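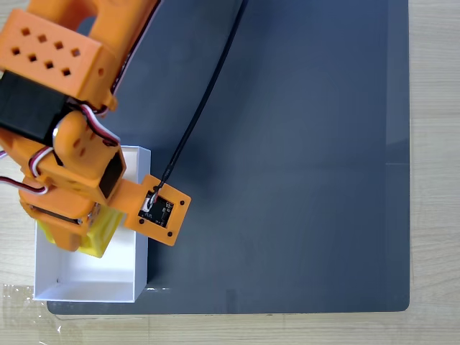

ok so I finally quit eating lunch at my keyboard and I have thoughts. For 2 years it was soup in one hand, email in the other, crumbs in every crack. Then in August I made one rule: food doesn't go on the desk. A big dark gray mat on a light wood tabletop looks great right up until you drop rice on it, ask me how I know

---

First week was awful. I kept standing in the kitchen like I'd forgotten something. Ended up walking to Florance, the little sandwich counter past the bank, and eating on the bench outside.

---

Their egg salad on rye is so good?? Extra pickles, always. It's around 400 steps each way, so it's not exactly exercise, but I'll take it!

---

Things I've noticed – I'm not starving at four anymore, I drink way less coffee, and I know what the weather is before dinnertime (wild).

---

Rainy days are still a problem. I tried eating in the car once and got mustard on the seat belt. Now I sit on the back steps under the awning with leftovers and the Wimel thermos my aunt gave me.

---

Anyway if you've got a good cold lunch that isn't a salad, send it my way. I'm making sesame noodles tomorrow and that's the end of my ideas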